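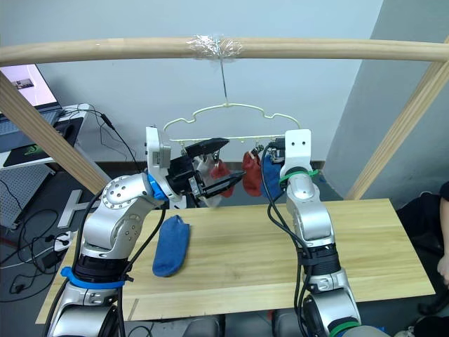 Arms at the table, socks on the hanger.

Indcombe Kart Lap Times

Lap-by-lap timing for the Indcombe club karting championship, typed up from paper printouts, transponder exports and one spreadsheet with opinions of its own. Last updated December 2, 2018.

If you want Formula 1 data, there is plenty of it elsewhere, and it is cleaner than this. If you want to know how much time a rental-class driver loses by looking over his shoulder at Pickering hairpin, welcome.

What's in it

The data covers 5 seasons at two circuits, Indcombe and Drerberg. Every row in laps.csv is one lap by one kart. The other files exist to make sense of that one.

laps.csv — lap times, with session and kart number
sessions.csv — practice, heats and finals, with track layout and weather
penalties.csv — time penalties and exclusions, where the stewards wrote them down
entries.csv — kart number to driver code, by meeting

Driver names are not included. Each driver has a code that stays the same from season to season, so you can follow a career without knowing whose it is. Regulars will work out who D-Ø7 is within a minute, and the odd character in that code is a typo we kept after too many scripts came to depend on it.

Columns in laps.csv

session_id: matches sessions.csv
kart_no: text, not a number. Somebody raced as 08 and somebody else raced as 8, at the same meeting.
lap: starts at 1. The out lap is lap 0 in practice and missing in races.
time_s: seconds, three decimals. The older printouts only gave two, so the last digit is padded with a zero. Please don't publish anything about ties.
flag: green, yellow, red, or blank. Blank means we don't know. It does not mean green, however much your model would like it to.
source: loop, paper or sheet

How it was recorded

Most of the laps come from the Zurkero timing loop buried under the start line at Indcombe. It is a good loop. It has a weakness for karts that cross the line side by side, when it will sometimes credit both laps to whichever kart it heard first. We fixed these by hand where the lap chart made the answer plain, and marked the row as paper.

Drerberg had no loop until the August meeting of the third season. Anything before that was taken with stopwatches by people who also had a bacon roll to manage. Treat it accordingly. 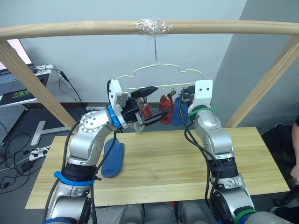

Known problems

The Drerberg track was resurfaced between seasons and lap times dropped sharply. If your chart shows the entire field discovering talent over one winter, this is why. Use the layout column in sessions.csv to split before and after.

Pickering hairpin was tightened once and then loosened again after complaints. Both versions are called "Club" in the original paperwork. We have named them Club A and Club B, and we are nearly sure we have them the right way around.

One final has 12 laps for the winner and 13 for the kart in second place. The result stood. We have left it alone, as did everyone at the time. 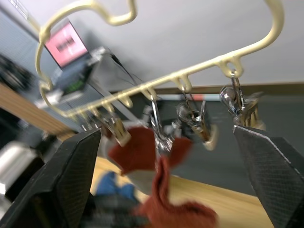
Penalties are the weakest part of the set. Early stewards' notes record that a penalty was given but not always how large it was, and in those cases the seconds column is empty and the notes column has whatever was on the sheet, including "he knows what he did." Do not try to rebuild championship points from this file. We tried, and got a different champion.

Loading it

All files are UTF-8 with a header row and comma separators. Read kart_no as a string or your joins will quietly eat number 08. Wet sessions are marked in sessions.csv; "damp" was a matter of taste and should probably be dropped from any serious comparison.

License and corrections

Free to use for anything, with a credit to the Indcombe lap times project. Corrections are welcome if they come with a session_id and a scan or photo of the timing sheet. Corrections that consist of a driver's firm memory of having been quicker go in a separate folder, where they are kept very safe.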